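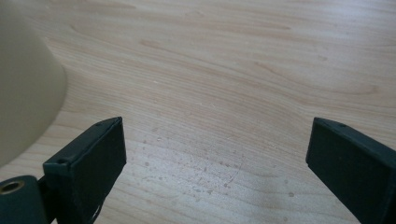 A pale wooden tabletop with the grain showing. Tables in Storkstead's community dining room are back in use this month.

Home | News | What's On | Sport | Your Area | Contact

Storkstead dining room reopens with restored tables

Last updated: 4.15pm

The community dining room in Storkstead has reopened after its wooden tables were sanded back and refinished by a local workshop.

The room, on the ground floor of the old Gilby building, closed in November so that the work could be done in one go. It began serving lunches again at the start of December.

Seven long tables were taken away by Katona, a furniture repair firm based on the edge of the town. They had been covered in several coats of dark varnish over the years, and the top layer had started to lift near the ends.

Mohsin Minhas, who runs the workshop, said the tops had come up much lighter than his team expected.

"We thought they were stained all the way in, but it was only the varnish," he said. "There's a lot of movement in the grain once you get down to it. We left the darker streaks alone. You could sand for a week and they would still be there."

The new finish is a clear matt oil. Diners are being asked to use the mats provided under hot plates and teapots until the end of the month, while the oil hardens.

The work cost £64 a table, with the money coming from a jumble sale held in the autumn and a gift from the Zisent shop on the high street. New tables of the same length would have cost more than £200 each, according to the dining room.

Hussam Daher, who manages the kitchen, said lunch numbers had already gone back to where they were before the closure. The room can seat 70 people at one sitting.

"A few of our regulars asked where we'd bought the new ones," he said. "I had to get one chap to look at the legs before he'd believe me."

The benches have not been treated yet and are still in their old colour. Mr Daher said he hoped to send them to the workshop in two batches after the winter — the room would stay open while that was done.

Lunch is served from noon until 2pm. Groups of more than seven are asked to ring ahead.

We use cookies to improve your visit to this site. By carrying on, you agree to our cookie policy. Accept | Manage settings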